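Workshop notebook – wool washing and blocking

Picking this up again after far too long away from it. I meant to write up the wool tests while they were fresh in my mind, but then the big order from Tondcombe came in and everything else had to wait, so what follows is partly from memory and partly from the backs of envelopes (sorry, all of you who have to read my writing).

The question, for anyone joining us late, is how much a cabled fabric grows when it's washed and dried flat, and whether we ought to be knitting our swatches bigger. My feeling is yes, we should. Cables pull the fabric in like a drawstring, and a small square simply hasn't got enough repeats in it to tell you the truth. I cast on a new one in the Gitora four-ply with 50 stitches, twice the width I'd usually bother with, and it was a much friendlier thing to measure. It came off the needles beautifully springy and then relaxed a good deal in the bath, mostly lengthways, as these things do.

I do still love a cable above any other stitch, whatever trouble they give us.

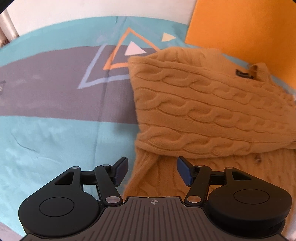 Thilini Selvanayagam thinks I'm blaming the bath for what the drying does. Her view is that if you lift a heavy cabled piece out by the shoulders even once, you've added length that no amount of patting will take away, and that I should be scooping it up in a towel from underneath. She'd also like me to stop wringing, which I maintain is squeezing – but I take the point, and I've written TOWEL on the wall above the sink.

So the next lot will be done her way, start to finish. Same yarn, same needles, 5 swatches, each one measured before washing, straight after the towel, and again when it's properly dry. I'll use the Korka wool soap for all of them so we aren't arguing about that as well. The batch number on the bottle is 2447, noted here in case we need to order the same again.

On folding, a small thing but it matters: arms in first, then up from the hem, and never on a hanger, please. A hanger will undo a week of careful work by teatime.
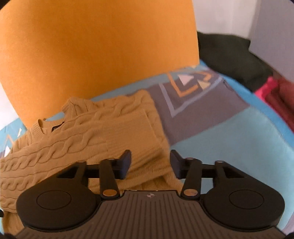 Tondcombe, 2021-12-31

Last entry in this book, and I've got the swatches dry at last. Towel method: hardly any extra length, and the cables are standing up nicely. Thilini was right and I've told her so, and she was very gracious about it. The width still grew a little on every one, so the pattern sheets will need altering before we send them to Palamarchuk. Sang Thân has offered to redo the sizing table if I can get him my figures in an order that makes sense.

Still to do: weigh out the grey, find the long tape measure, and buy a new notebook with squared pages.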